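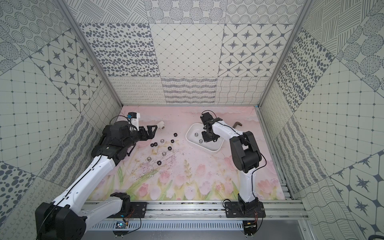

Blue-and-white tile is a family of glazed ceramic wall and floor coverings in which a blue design, usually drawn in cobalt, is set on a white or off-white ground. It has been made in many parts of the world and is still produced both by hand and in factories. The style is so familiar that it is widely copied in other materials, including paper, vinyl and printed board. Large square panels with gray-blue patterns on an off-white ground, lined up side by side along a wall, carry the same color scheme at a much bigger size than most fired tile. Fired tiles for walls are commonly small enough to hold in one hand.

Materials

The body of the tile is clay, sometimes mixed with sand or ground fired pottery to limit shrinking. After a first firing the tile is known as biscuit. It is porous at this stage and takes up glaze quickly. In the tin-glaze method, the biscuit is dipped in or brushed with a glaze that contains tin oxide, which turns opaque white in the kiln. The painter works on the dry, powdery glaze before the second firing. Mistakes are hard to remove, and many workshops scrape off the whole surface and start over.

In the underglaze method, the blue is painted directly on the biscuit or on a thin layer of white clay called slip, and a clear glaze goes on top. Lines tend to stay sharper than in tin glaze, where the color sinks slightly and the edges soften.

Cobalt became the standard blue because it survives high kiln temperatures that burn out many other colors. It is a strong pigment. A thin wash gives a pale or grayish blue, and a heavy coat can come out nearly black. Small amounts of iron or manganese in the ore also shift the color toward gray or violet.

History

Tin-glazed pottery was made in Iraq by the ninth century, and cobalt was among the colors used on it. The technique moved west across North Africa and into Spain, then to Italy and the Low Countries. Chinese blue-and-white porcelain reached European buyers in large amounts in the 1600s, and potters in Delft and other Dutch towns imitated it in tin-glazed earthenware. Dutch tiles of this period often show a single figure, ship or flower in the middle, with a small motif in each corner.

In Portugal, painted tiles called azulejos were used to cover whole walls of churches, palaces and, later, railroad stations and houses. Many of the large blue-and-white picture panels date from the late 1600s and the first half of the 1700s. In Turkey, the kilns at Iznik made blue-and-white wares before adding turquoise, green and red.

Printing was applied to tiles in England in the 1750s. A design engraved on a metal plate was transferred to the tile by means of thin paper, which let one workshop produce many copies of the same picture.

Patterns

Designs fall into a few broad groups. Single-tile designs are complete in themselves. Repeating designs continue across the joints, and a common form needs four tiles to make one full motif. Picture panels are painted as one large image across many tiles, which are numbered on the back before firing so that the setter can put them in order. A panel ten tiles high and ten wide uses 100 tiles.

Patchwork layouts mix unrelated designs in the same colors. They began partly as a way to use up leftover or salvaged stock and are now sold as ready-made sets.

Care and repair

Glazed surfaces can be cleaned with water and a mild soap. Acid cleaners attack the grout and can dull older glazes. The usual causes of damage are frost, salts carried by damp walls, and movement in the building. Salts collect behind the glaze and push it off in flakes, so the damp has to be dealt with before any tile is put back.

Missing tiles may be replaced with old ones of matching size and shade, with new hand-painted copies, or with plain off-white tiles that leave the gap easy to read. Conservators differ on which is best. Theft from empty buildings is a further problem in Portugal, where the sale of old azulejos is watched by the police.

See also

Delftware
Encaustic tile
Majolica
Zellige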